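Teaching a Robot Arm at the Bench: Tips From a Workshop That Has Dropped Its Share of Processors

Filed under: Workshop, Small Automation

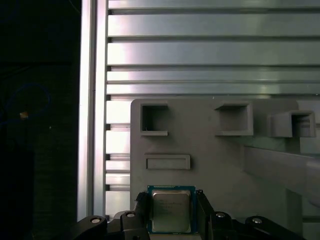
Most of what goes wrong when you show an arm a job goes wrong before you touch the controls. You sit down with coffee and optimism, drive the gripper to the part, and find that the part is somewhere the gripper has opinions about. So the first tips are dull ones, and I would do them in this order.

Before you start

Clear the bench of everything you own that is round. Screws, bearings, the cap from the contact cleaner. An arm under remote control will find each of them.

Practice on dead parts. Old processors are ideal, and any repair shop will sell you a bag of them for the price of lunch. Keep the dead ones in a tub marked DEAD in large letters. I once spent most of a Wednesday teaching a lovely smooth pickup on a chip that somebody was waiting for.

Wipe the finger pads. Skin oil on a pad plus a metal lid equals a slow slide you won't notice until the chip is tilted. Isopropyl on a lint-free cloth, let it dry, done.

Decide where the part starts and where it ends, and write both on tape stuck to the bench. "In the fixture" is not a place. "Slot under the left pocket" is a place.

Moving it by hand

Hand guiding means you put the arm in free-drive and push it through the job yourself. It's the quickest way to get large moves right and the quickest way to get small ones wrong, as your own hand shakes more than you'd think and the arm faithfully remembers all of it.

Hold it behind the wrist. People grab the fingers, I suppose because that's where the action is, and then wonder why the linkage has play in it by November.

Use free-drive for the approach and the retreat. Stop a thumb's width short of anything you could bend.

Push slower than feels natural, then slower than that. If your shop-mates aren't making remarks, you're going too fast.

Check the payload setting if the arm sags when you let go. It thinks the gripper weighs something else. We had ours set for a gripper we'd sold.

Driving it remotely

For the fiddly part I switch to a controller. We run an Ambaye hand controller on a Bullik arm, a pairing neither maker seems to have imagined, and it took me 11 tries to get a clean pick. The next person took 6 and has mentioned it since.

Turn the speed scaling down to 8 percent for the last stretch. It's maddening. Leave it there anyway.

Drive from the wrist camera for the grip and from your own eyes for everything else. The wrist view is wonderful at telling you whether the chip is straight between the fingers and hopeless at telling you how far off the fixture is. Gray pockets on a gray panel flatten out into wallpaper. If depth keeps fooling you, stick a scrap of bright tape on the lip of the slot you're aiming for.

Pinch a processor by the two side edges, with the lid facing the camera. Then you can see at once if it has rotated. Keep the pads off any contacts.

Move one axis at a time near the fixture. Line up sideways, pause, fix the tilt, pause, go in. Diagonal moves look terrific in other people's videos.

If you get into trouble, back straight out the way you came. Don't try to rescue it with a twist. I have a jar of corners from people who tried to rescue it with a twist.

Recording demonstrations worth keeping

Here I can save you a weekend. The first batch I recorded had 31 runs in it, and I threw out nearly all of them because I'd hesitated in a different spot each time. The arm learned to hesitate everywhere.

Rehearse the whole job without recording until you stop muttering. Then record.

Start each run from a slightly different position, shifted a little left or right or turned a few degrees. If the part always begins on exactly the same spot, the arm will learn that spot and nothing about the part.

Leave in a few small corrections. A run where you come in crooked, notice, and straighten up teaches it how to straighten up. A run where you swear and let go of the stick teaches it to let go, so bin that one.

Keep the lights where they are. Shiny metal changes its face completely when somebody opens the roller door, and a shop full of aluminum extrusion is one long mirror. I pull the blind and tape it.

Label the batches as you go. Ours live in Birkeo, where the default name is a string of numbers, and at the end of the day they all look like the good one.

Odds and ends

Tie your cables back along the frame with a bit of slack at each joint. A loop left hanging in a dark corner will wait politely until the best run of the day.

Rotgate foam mats under the work area are ugly and worth every cent. A dropped chip lands flat and quiet.

Check the pivot bolts on the gripper once a week with a driver, by hand, just snug. Loose ones give you a wobble that you'll blame on the software for days.

Keep the stop button on the side of your non-driving hand. Test it every morning before the first move, including the mornings you're late.

Next month: gluing printed fixtures back together, with notes on which glues stick to the bench instead.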